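Handout 4: Wavden lane kit, reviewed

Vummont sells the Wavden as a bolt-on road-following kit for small wheeled robots. The brochure promises setup in 93 minutes. Bring lunch.

Read the camera output first. The kit steers by paint and edges, and it has opinions about both.

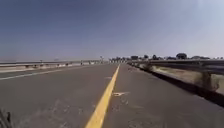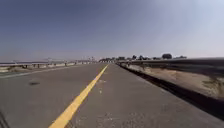
- Default gain is 100. Leave it alone until you've logged one clean run.
- The manual is 218 pages, and the section on faded paint fills half of one.
- Support replies quickly, usually to ask if you've read the manual.

For September: would you buy it? One page, with reasons.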